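4.2 What ends up in the corners

I should say up front that I came to this question through my own kitchen junk drawer, so please forgive me if the section gets a bit homey in places. Anyone who has dug for a measuring spoon knows the feeling: the middle of the drawer is fine, you can see everything, and whatever you want has wedged itself at the back under something with wheels. I wanted to know how much of that is just bad luck, and how much comes from the shape of the things and the shape of the container.

The Lerkden set, which Section 3 goes through piece by piece, has 61 items in it. I picked most of them myself, with Ihor Boiko vetoing anything that shed glitter (he was right, I was sulking). There are spoons, soft things, hard plastic toys with legs and fins sticking out, a few boxes, and a pile of odds and ends from the Pludotthorpe thrift shop that I still can't name with any confidence. We filled bins with mixed handfuls from the set 100 times, and after each fill I wrote down where things had come to rest before anybody touched them. Then I wrote it down again once the bin was half empty, and that second look is the one I want to talk about.

Fresh fills are pretty boring! Things heap up in the middle, the heap slides a little, and you get a low hill with a few strays along the walls. I had expected more drama. The long pieces lie flat more often than I would have guessed, and the soft pieces drape over whatever is under them and hide it, so my early notes are full of "something under the cloth?" with a question mark. I've left those question marks in the appendix tables, because going back and turning them into answers felt like cheating.

Half-empty bins are where it gets fun. Once the hill is gone, what's left tends to be clumps, and the clumps like the walls. My favorite kind (I started calling them huddles, and the name stuck, sorry) is made of knobbly toys that have locked together. Pull on one and its neighbor comes along for the ride, or it tips over and leans on the wall, where it's harder to get hold of than before. A sloping wall makes this worse for some shapes and better for others. Round pieces roll back down toward the floor, which is lovely of them. Anything with a leg or a fin props itself against the slope and stays put.

Spoons deserve a paragraph of their own. A spoon lying bowl down on a bare floor rocks when you press the rim and skates off when you pinch the handle, and a spoon under a huddle works like a little lever and can shift the whole clump. We had 6 spoons in the set and they caused far more than their share of rewritten notes. Ihor wanted to drop them. I wanted to keep them, since every real bin of household stuff I've ever met has a spoon in it that doesn't belong there, and we settled on keeping them and complaining.

Then there's the bin itself, which I think people skip over too fast. New bins are smooth and slightly slippery, and pieces slide around in them more than you'd like. Ours didn't stay new for long. By August we'd gathered a good collection of scratches and scuffs, and I began sorting my notes by how worn the floor was as well as by what was on it. I can't give you a tidy number for the effect. My hunch from the notes is that small, light pieces stop sooner on a scuffed floor, but the heavy ones don't seem to care. The Rees coding sheet has a box for floor wear, though it only offers "clean" and "marked," and I ended up scribbling in the margin on nearly every page.

Color turned out to matter for me as the note-taker, even if it doesn't matter to the pile. Two dull pieces side by side in a gray bin read as one lump, and I logged more than one pair as a single toy before I caught on. Bright reds were never a problem. Greens were a pain, dark ones most of all, because they'd tuck into the shade near a wall and vanish from my tally until somebody lifted the neighbor. If you're building a set like ours, mix your colors within each shape family, so the hard shapes aren't all the murky ones as well.

Figure 6 gives a feel for the wear and the clumping together, in a bin that still has things bunched toward the back.

Figure 6. Toy pieces in green and purple near the back of a scuffed gray bin, on the left side. Pale scratches mark the upper panel at the back.

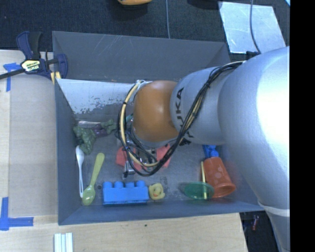 So when I sort the notes again for Section 4.3, I treat a huddle as one thing until it comes apart, and only then do its pieces get their own rows. Ihor did it the other way for the first 36 fills, and we've kept both versions in the Statano folder so you can compare them.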